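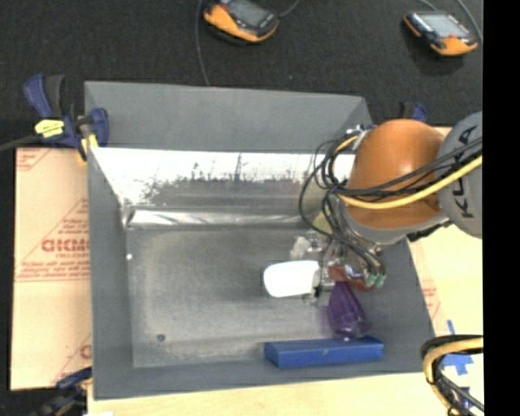

Ticket: Street tree overlay showing wrong heritage setback on the Buckley Avenue precinct map
Opened by: resident enquiry, passed on from the front counter
Status: Resolved, with one item left open
Last updated: January 2026

Original enquiry

Hello, I hope this is the right place to send this, and apologies in advance for the length. I've been trying to use the online precinct map to work out whether my place on Buckley Avenue falls inside the heritage setback or outside it. My neighbour and I are both preparing submissions on the draft precinct plan and we'd like to at least be arguing from the same map!

When I open the map and switch on "Heritage setback (draft)", the shaded band runs straight through the middle of my front room. When I switch on "Street trees" as well, the band jumps across the road and sits over the reserve, where there are no houses at all. If I turn the trees off again it stays over there. I've tried it on my laptop and on the computers at the Randel library and it does the same on both.

I also printed the map from the PDF in the exhibition documents, and that one shows the setback stopping at my front fence, which is where I always understood it to be. So that's three different answers. Could somebody tell me which one counts? I'd be grateful for anything you can tell me, even if it's only that you're looking into it.

First reply

Thank you so much for writing, and please don't apologise for the length – the detail about switching the layers on and off is exactly what we need. I've opened the map here and I can get the band to jump across the road just as you describe, so it isn't your computer and it isn't the library's.

While we sort this out, please treat the PDF in the exhibition documents as the one that counts. The exhibited plan is the formal document, and the online map is there for convenience. If you've already drafted your submission using the PDF, you don't need to change anything.

May I ask two small things? Could you tell me which background map you had on (the plain street one or the aerial photo), and whether you got to the map from the project page or from a saved link?

Reply from resident

Aerial photo, both times. And from a saved link, yes. A friend from the residents' group emailed it to all of us back in September and I've been using it ever since. Is that bad?

Internal note 1

Not bad at all, but it does explain part of it. The September link opens the earlier version of the map, which we left running after the workshops so that people could still see their pinned comments. The setback in that version is the one Serner drew for the discussion paper, before the boundary was pulled back to the front fences. It was never meant to be compared with the draft plan, and I can quite see how anyone would read it that way, as both versions have the same title and the same colours.

That accounts for the band going through the front room. It doesn't account for the jump.

Things tried:

Cleared the map cache and reloaded. No change.

Opened the current version from the project page, aerial photo on, setback on. Band stops at the front fences, correct.

Same again with street trees on. Band moves over the reserve. So the jump is in the current version too.

Same again with the plain street background. Band stays put, trees on or off. So it only happens with the aerial.

Turned on trees first and setback second. Band stays put. So the order matters as well, which made me get up and put the kettle on.

Internal note 2

Eliécer Carhuamaca had a look at this with me and was very patient about it. The street tree layer came across from Zirka, the old asset system, with 1,389 trees in the precinct. All but 2 of them have sensible coordinates. Those 2 were recorded in the old local grid that the works depot used years ago, and when the aerial is on, the map tries to line everything up with whichever layer was loaded last. It reads the odd pair, decides that the whole view is in the depot grid, and shifts the setback to suit. The trees themselves look fine because they're drawn as single points and get corrected separately.

Eliécer has fixed the coordinates for both trees in a test copy. With the corrected file the band stays at the front fences in every combination we could think of.

Internal note 3

Corrected tree file loaded to the live map this morning. Checked with the aerial and the plain background, in both layer orders, and on a phone. All good.

I've also put a banner across the top of the September version saying that it shows the discussion paper boundary and has been replaced, with a link to the current map. I would have liked to take it down altogether, but there are 430 pinned comments on it and people were promised they would stay visible until the plan is adopted.

Reply to resident

Good news, I'm pleased to say. The map is fixed and the setback now stops at your front fence on the online version, just as it does in the PDF. There were two separate problems tangled together. Your saved link was opening last year's discussion version, and the current version had a fault of its own that moved the shading whenever the street trees were switched on over the aerial photo. The second one was entirely our doing and I'm sorry for the bother it caused you and your neighbour.

If you could pass the new link on to your residents' group I'd be very thankful. It's the one on the project page, under "Maps and drawings".

You asked which side of the line your place falls on. Going by the exhibited plan, the house itself is outside the setback, and the fence is the boundary. I can't give planning advice through this ticket, but the duty planner would be happy to go through it with you at the counter.

Reply from resident

Thank you, that's wonderful, and much quicker than I expected. I've sent the new link around. My neighbour wants it noted that she said it was the trees all along – she did, to be fair.

One more thing while I have you. When I print from the online map, the scale in the corner says 200 metres but the bar is a different length from the one on the PDF. Is that something I should worry about?

Reply to resident

Please pass on our compliments to your neighbour!

The scale bar on the online map changes with the zoom and with the paper size your printer chooses, so it won't match the PDF unless both happen to be set the same way. It isn't a fault as such, but I agree it's confusing, and it would be much better if the print view had a fixed scale like the exhibition drawings. I've left that part of the ticket open and passed it to the mapping team. For anything you want to attach to a submission, print from the PDF at full size with "fit to page" turned off.

Open item

Fixed scale for print view, online precinct map. With mapping team. No date yet.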